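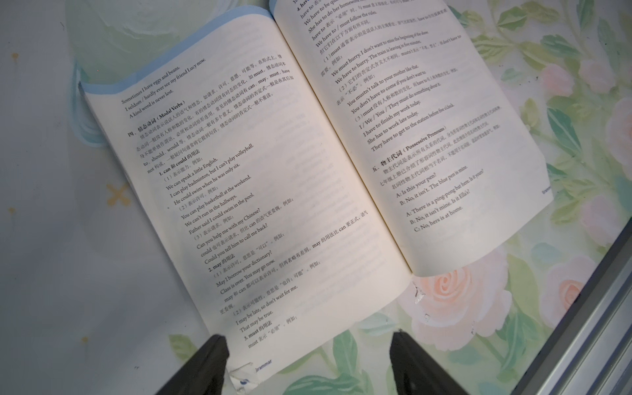
Subject: Re: [starkthorpe-tutors] Phone lessons, first two weeks
Date: April 17, 2020

> We have 112 learners on the books and I have reached most of mine by phone. The trouble is what to do once they pick up. I read out a sentence, they say it back, and after ten minutes we have both had enough. Is anyone using the modal verbs unit over the phone? Mine mix up "must" and "have to" and I can't find a way to explain it without the whiteboard.
>
> Also, does Lunance work for anyone on an older phone? Two of mine can hear me but I can't hear them.

On modal verbs: yes, I've done that unit with three learners now. I stopped explaining "must" and "have to" in the positive, as the difference is small and they get understood either way. I go straight to the negative, where it matters. "You must not take this with food" and "you don't have to take this with food" are very different instructions, and all of mine have had a pharmacy label to deal with at some point.

What I do on the call:

- I say a short rule from daily life (parking, the bus, the clinic) and the learner tells me if it is forbidden or a free choice.
- They give me one rule from their own building or job.
- I ask for one thing they had to do last week. "Must" has no past form, so this brings in "had to" without a lecture.

It takes twenty minutes. I leave "should" for the next call. "Would" I leave alone until they ask.

"Seldom" and "hardly ever" go badly by phone. People hear "hardly ever" as "ever" and answer the opposite of what was asked. I now say "almost never" first and bring in the other two once we have settled that.

For learners whose first language is Chinese, a book with the grammar notes in Chinese and the examples in English saves a lot of time. They read the note before the call and we spend the call talking. I used to be against this – I thought it would keep them translating in their heads – but the results have been fine.

On wallpaper, as that came up again under rooms and furniture: "brick wallpaper" confused two of mine, who took it to mean the wall was brick. "Wallpaper with a brick pattern" was clear right away. "Flowered" and "floral" both went over well.
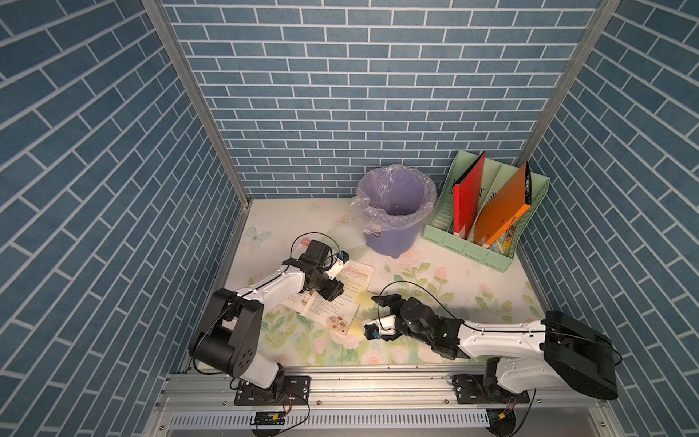 *Brick-pattern wallpaper, flowered mat.*

On Lunance: I had the same fault. The learner had to go into the phone settings and allow the microphone, then restart. If that fails, use an ordinary call.

The Giravum readers are still in the cupboard at Lecomte Street and we can't get in. I have seven spare copies of level 2 at home and can mail them. Send me addresses off list, please. I don't need them back before August.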